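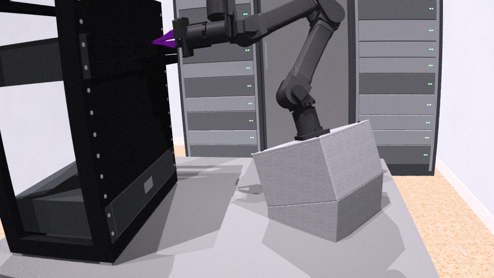

4.2 Where the recordings live

By the second winter of the Simville study we had a collection of 600 recordings, nearly all of them people talking at their own kitchen tables about work, food, weather and the long-closed dye works at Talavera. We had given a good deal of thought to how the talking should be done, and rather less, I am afraid, to what would become of it afterwards. The present section tries to make up for that. Readers mainly interested in the speech itself may like to go straight on to Section 5, and we shan't be offended.

When we asked speakers where they supposed their recording was kept, most of them pictured a place they could walk to. Several said the library. One gentleman, who had talked to us very happily for two afternoons about bread ovens, was sure it would be in a drawer with his name on it, and he was a little put out to learn about file numbers. Younger speakers tended to say that it was "online" and leave it there, though when we pressed them they too began to speak of rooms and buildings. It seems to matter to people that a voice should be somewhere.

We think the sense of place carries over into how much people are willing to say. Speakers who believed the recording would stay in the town told longer family stories and named more neighbours. Those who thought of it as going away – to the university, or simply "off" – were more guarded, and came back more often to subjects they might have talked about with any visitor. The pattern is a soft one and we would not lean on it too heavily. It was clearest in the October visits, when we had started to raise the matter of keeping before the recorder was switched on, and it was weakest among speakers who had been interviewed before for the Rumunetti song collection and had, so to speak, already made their peace with the idea.

A practical difficulty is that the ordinary words for storage are not much help. "Archive" suggested paper to nearly everyone. "Server" meant a waiter to one speaker and a tennis player to another. In the later visits Deming Yin took to letting people ask whatever they liked before we went any further.

Figure 6. An open-frame equipment rack, with two server cabinets behind.

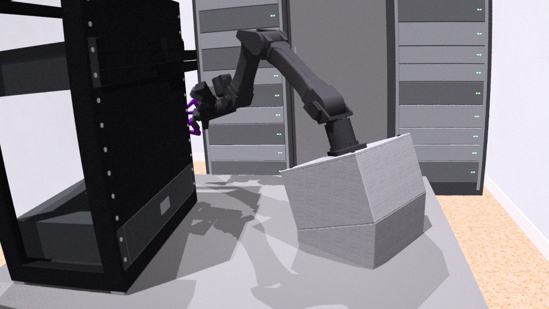

Guilan Gu, on reading a draft of this section, objected that we had made too much of place and too little of permission. In her view the speakers who named their neighbours did so in the belief that they could knock on a door and have a story taken out again, and the town mattered to them only as the spot where the door was. She asked us to go back to the consent talks, which we had not coded, and see how often withdrawal came up.

We have since done so for the Jellovard families, whose talks were the most fully written down, and there is a fair amount in her favour. Withdrawal was mentioned early, and often by the oldest person in the room.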